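Room turnover at Meesuk: bag, strip, vacuum

Usa Rattanakul manages room standards at Meesuk, a serviced residence with 60 rooms on long and short lets. Her job is mostly procedure. She wrote the current turnover sheet in August, replacing one inherited from the previous operator, Melonar, and she has revised it twice.

The old sheet began with the bed. Rattanakul moved the bed to fourth place. "If there is packaging on the duvet and you strip the bed first, the packaging goes on the floor, and then you pick it up from the floor," she said. "You have handled it two times and the small pieces are under the base."

Under her sequence, the attendant opens the curtains, checks for property left behind, and then clears waste. Property comes before waste in every case. Electronics are the main concern, as flat items disappear easily under bags and wrappers. Anything with a battery or a screen goes to the desk in a numbered pouch before a single wrapper is touched.

Waste is taken in a fixed order: mattress, nightstand, floor. The room bin stays in use as a collecting point and is carried to the middle of the carpet. Her reason is reach. An attendant who leaves the bin by the wall walks back to it for each handful, and she considers that walking the largest avoidable cost in a turnover.
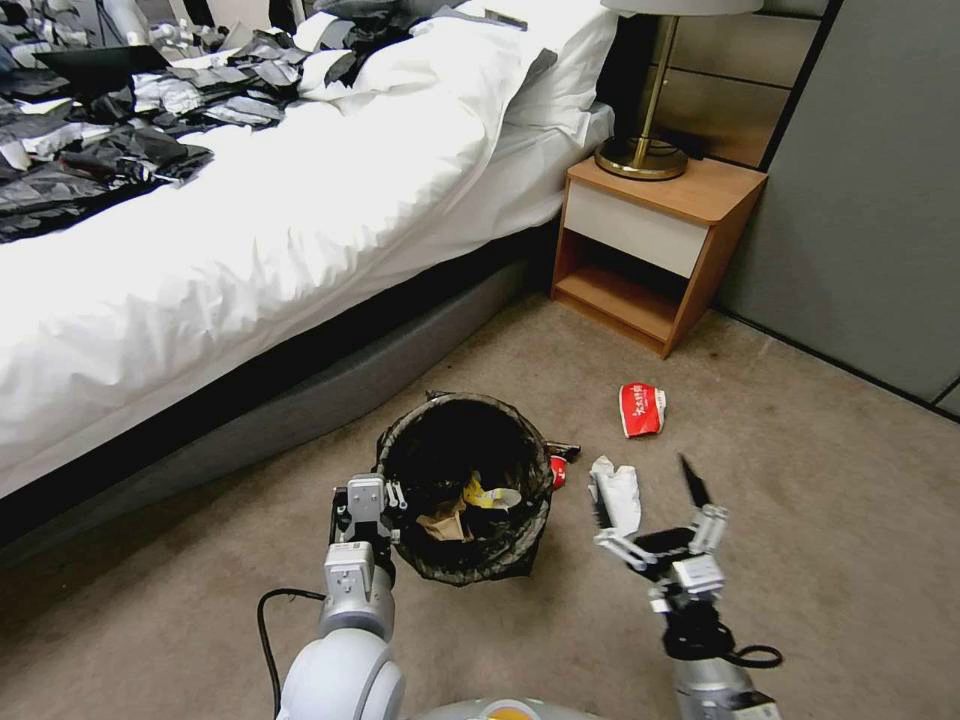 Bin liners are black, folded over the rim by at least a hand's width where the bag allows it. Rattanakul tried clear liners from Cerusora for one quarter and went back. "Clear is better for sorting. But guests see the contents all day, and we had remarks," she said. Sorting is now done at the cart, where paper and card are separated from food wrappers.

Bulky plastic does not go in the room bin at all. Garment bags and delivery bags are mostly air, and a few of them will fill a small bin without adding any weight to it. They are pressed flat, folded, and put directly into the cart sack. The sheet allows the attendant to do this on the mattress, provided the duvet is still on.

Snack wrappers are treated separately for a different reason. Crumbs and oil transfer to the carpet, and a pale carpet keeps the mark. The attendant lifts the wrapper by its open end and looks at the pile beneath it. A fresh mark is blotted with a damp cloth. An old one is entered on the room card and left for the monthly extraction, which is done with a Vondau machine on its low setting.

The gap beneath the bed base is checked by flashlight. "You cannot feel for it with the vacuum head," Rattanakul said. "The vacuum will push a wrapper to the back and you will think it is clean." The nightstand's lower shelf is wiped even when nothing has been left on it.

She allows 38 minutes for a standard room. Waste clearing has no time limit of its own, and she has resisted requests to add one.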